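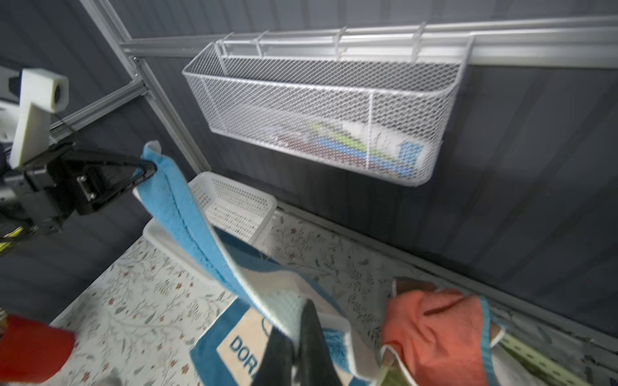
Towel cell, with the mesh basket on its rail.

Print this page | E-mail this page

Leave the gripper alone

When a folding cell starts dropping towels, the first thing anyone reaches for is the grip force setting. I think that is usually the wrong place to start. I have looked after our cell at Histon for 14 months, and most of the bad picks I dealt with came from the fingers being dirty or the rail having moved.

Search this site Enter keyword Go

Terry cloth sheds. The lint packs into the finger pads and the grip gets slick. A higher force hides that for a day or two, then the hems start to pull. Wipe the pads every 50 picks and write it down.
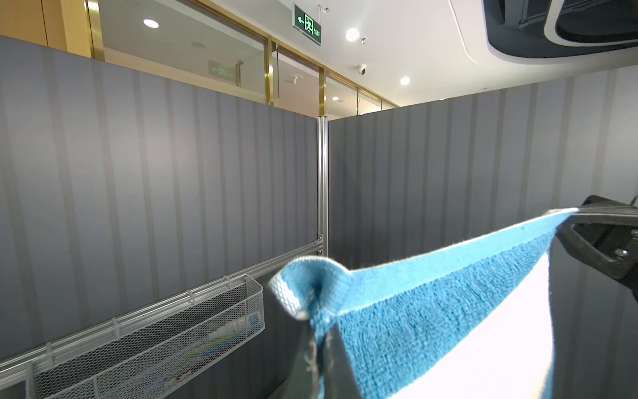 Cell Maintenance Group, Histon

The rail is the other one. It is held to the post by a bracket, and brackets creep. A basket that has shifted 3 millimeters looks fine to a person walking by, but the arm goes to where the basket used to be. I check ours with a steel rule on Thursday before the first run. The whole job takes less time than retuning one pick.

I would also stop swapping baskets in the middle of a week. A deep basket with perforated walls and a shallow mesh one need different approach heights, and a taught position for one is no good for the other. 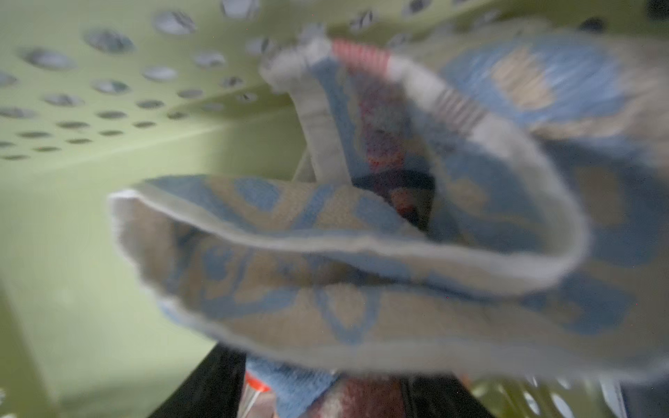 Temitope Okafor wrote back that pad cleaning should go by hours, as a new towel sheds far more than one that has been washed, and a count of picks treats them the same. She would also leave the force setting open to the night shift, who can't wait for a morning check.

I accept the first point. On the second, I would still keep it locked and leave a clean set of pads by the cell.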